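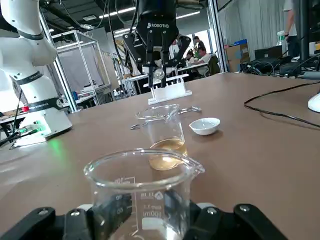
Movthorpe Allotment Association
Minutes of the general meeting, 2024-03-11, Romberg Hall

Present: Ludger Reinholz (chair), Dörte Grube, Finn Teuber, Delyth Prothero (minutes), Yuzhen Bai, and 26 plot holders.

1. Minutes of the November meeting
Approved with one correction. The broken gate is the one on Skedine Lane, as Finn pointed out, and the lower gate is fine.

2. Water
The supply will be turned on in the first week of April, frost permitting. Finn has replaced the washers on the two upper taps. The tap by plot 5 still drips and needs a new valve. Hoses may not be left running unattended – this was agreed last year and several people said it is being ignored. Ludger will put the rule on the notice board again.

3. Shed roof
Dörte has a written quote from Kushnir Roofing for $575, covering felt, battens and removal of the old material. A second firm did not reply. Mr. Kushnir can start after Easter and expects to need 3 days. One member asked whether we could do the work ourselves. Dörte said the back slope is too steep for that. Quote accepted, two against.

4. Soil
Yuzhen reported on the beds along the north fence, where beans and spinach did poorly last summer. The soil there is more acid than on the rest of the site. She suggests garden lime in the fall and no fresh manure in the same season. Members who want their own plot looked at should bring her a jar of soil, taken from a hand's depth and labeled with the plot number.
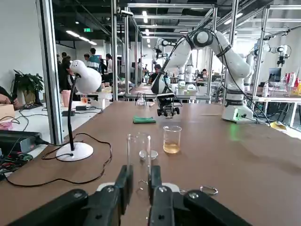

Question from the floor: Can wood ash be used in place of lime?
Answer (Yuzhen): In small amounts, on bare ground, and kept well away from potatoes. Ash from painted or treated wood must not be used at all.

5. Compost bays
The left bay is full and is closed until it has been turned. Please use the middle one. Bindweed roots go in the green bin. Delyth asked for help with the turning, and roughly half of those present put their names down.

6. Any other business
A blue wheelbarrow is missing from the shed. Seed potatoes ordered through Finn can be picked up from him at the gate on Saturday morning.

Meeting closed at 8:50 p.m. Date of next meeting to be posted on the notice board.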